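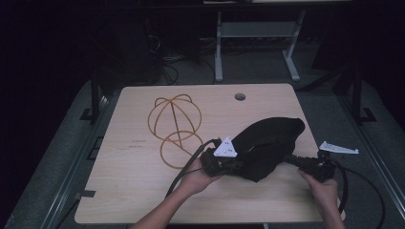
Nikola Bednarek
Moderator, Bereich Lernende Systeme

26. Mai 2020

Moin zusammen, wir sind jetzt bei 2661 Vorführungen und ich bin immer noch Feuer und Flamme! Aufgenommen wird mit dem schwarzen Handgerät, links und rechts je ein Gehäuse, beide Hände dran. Gerade ist das orange Gummiseil an der Reihe. Formlose Sachen sind einfach das Schönste (und das Gemeinste), jede Schlaufe liegt anders. Ziel für Jasau sind mehr als 3000, dann wird neu trainiert. Wie mischt ihr eure Startlagen?

Waldemar_N
Sehr cool! Ich würde aber bei 2661 aufhören und erst mal trainieren. Wir haben bei Ziltance viel zu lange gesammelt und dann gemerkt, dass die Greifpunkte kaum gestreut waren.

maja.z
Widerspruch, Waldemar. Bei Seil hat uns Menge immer geholfen, solange mehrere Leute aufnehmen. Wir wechseln uns zu dritt ab, jeder hat so seinen eigenen Schwung im Handgelenk, und das sieht man in den Kurven richtig schön.

Waldemar_N
Drei Leute, die alle dieselbe Anleitung gelesen haben, Maja ;-) Ein Zwischenlauf kostet eine Nacht. Mach ich inzwischen immer.

Chaltu W.
Zu den Startlagen: Seil aus Kniehöhe fallen lassen, nichts zurechtlegen! Und die verpatzten Versuche bitte behalten, extra markiert. Das Nachgreifen lernt das Modell sonst nie. Wie führt ihr die Kabel? Mir zieht das rechte ständig am Handgelenk.

Nikola Bednarek
Fallenlassen wird morgen probiert, danke! Kabel laufen bei uns links und rechts nach unten weg, ganz simpel. Und gut, Waldemar, heute Nacht läuft ein Zwischentraining. Die 3000 mache ich trotzdem voll.

Waldemar_N
Bin gespannt. Stell bitte beide Kurven rein.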